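**Equipment plan: gripper sets for the next budget period**

**jcamargo** wrote:
Colleagues are asked to comment on the draft equipment request before it closes in July. The proposal is for 6 additional hand-held grippers from Kerkum, with spare finger pads budgeted as a separate line.
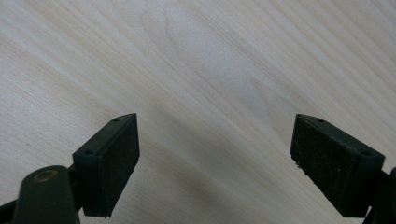 The pads should not be absorbed into general supplies. The Kerkum quotation lists a pad set at $10 and a gripper at $400.

**bench_two** wrote:
I do not agree with the quantity. Two grippers per operator is the requirement, and we have two tables. Four would be sufficient, and the balance could go toward cable management.

**r.hirkik_desk** wrote:
Four leaves no reserve – a single repair would stop one table. I support 6. Has Bilgin been asked for a competing price?
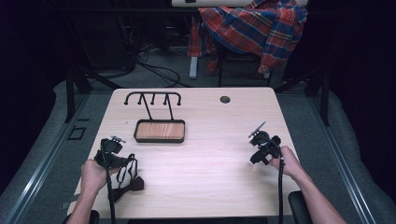 *Manual Handling and Data Section, Vondodton*

**jcamargo** wrote:
Bilgin has quoted $916 for a pair, cables included. The Kerkum price excludes cables, so the two offers must be compared on the same basis.

**bench_two** wrote:
Then I ask that cables be shown as their own line. My objection to the quantity stands.

**jcamargo** wrote:
Noted. Both quantities will be entered in the draft for the section head to decide.

Jussara Camargo
Equipment Planning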